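22/08/2020

Second full day on the Plirnora record. Played it start to finish on the monitors, then again on headphones, before reading any of Aldana Ocampo's liner notes. I prefer that order. Her notes tend to tell you where the chord changes are interesting, and then those are the only ones you hear.

Track one, "Pullton", is in D Dorian and stays there for 25 bars before the first B flat. The B flat belongs to the viola, held under the voice, and the bass doesn't follow it down until the next phrase. On the first pass I took it for a tuning problem. On headphones it is plainly written. The vocal is dry, close-miked, with very little above 10 kHz, and the breaths have been left in. The kick has a high-pass on it that I would have set lower.

"Merura" is the weaker of the two long pieces. The tempo is stable, the arrangement is not: the harmonium enters at the second verse, drops out, then returns doubled by a clarinet in the same octave, so the two mask each other between 400 and 800 Hz. Thaís Dantas sings across the bar line well, but the lyric gives her a closed vowel on every sustained note and the colour goes out of it. The bridge modulates up a tone for no reason I can identify. I marked it in the notebook with a query and will check it against the demo if Madhu can find the file.

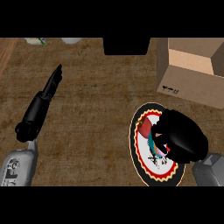

The sequencing is the larger issue. Side A ends on a fade of 20 seconds, and side B opens with another slow introduction in the same key, so on the digital version, with no record to turn over, there is a long stretch where the level barely moves. Swapping tracks five and 6 would fix it. I wrote as much to Trilok Joshi, who mastered it, and he replied that the order was set before he received the mixes.

He also confirmed the limiter was doing less than I had assumed. I measured 9 dB of dynamic range on "Pullton" and 11 on the closing instrumental. Those are good figures for a pressing of 3000, where I would have expected someone at the label to ask for more level.

The closing instrumental is the best thing on it. Aoi Ebihara plays prepared piano, felt on the lower two octaves only, and the right hand is left bright. The theme from "Merura" comes back in augmentation with the modulation removed, and in that form it works. The pedal noise is audible throughout. I would leave it.

Draft stands at six paragraphs. The second one still says "textural" twice. Need to verify the spelling of the studio, Rezaei on the sleeve, something else on the press sheet, and ask whether the November pressing uses the same lacquers.

Left channel on the old amplifier is crackling again at low volume. Cleaned the pot with contact spray, no change. Will try the other input tomorrow before I open it up.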